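Costilstead lab visit, Saturday, October 12, 2019

We were a group of 6 from Warisby, and we went by bus to see the open day of Otetti, the company which makes the training program called Ezzat. I wanted to go since last December. The entrance was free but you must register, and for lunch there was soup and rolls.

The part I liked most was in the second room. Visitors could sit at a desk and move a simulated robot arm by a small hand controller, and the computer keeps every movement for the robot to learn from later. They told us they have 2,000 such recordings as their goal for the kitchen tasks, and on the morning of our visit they had 1,026.
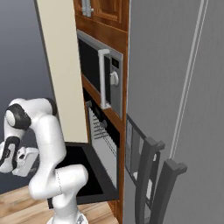
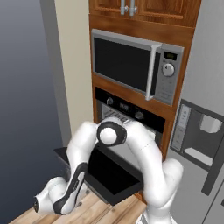 My own turn was in the afternoon, and I must say it is more tiring than I expected. The hand controller is light, but you have to think in the directions of the arm and these are not the directions of your own body. The kitchen has an oven under the microwave, and when its door is folded down it takes a lot of the space in front of the cabinet, so I was always afraid to hit it with the elbow of the arm. The guide advised me to go slowly and to stop before each turn of the wrist. A bad try can be deleted, and mine were deleted three times.

After this we saw the workshop, where it was very noisy and I did not understand all the explanations. The coffee is on the ground floor beside the lifts. For the way back take bus 93, it stops in front of the gate.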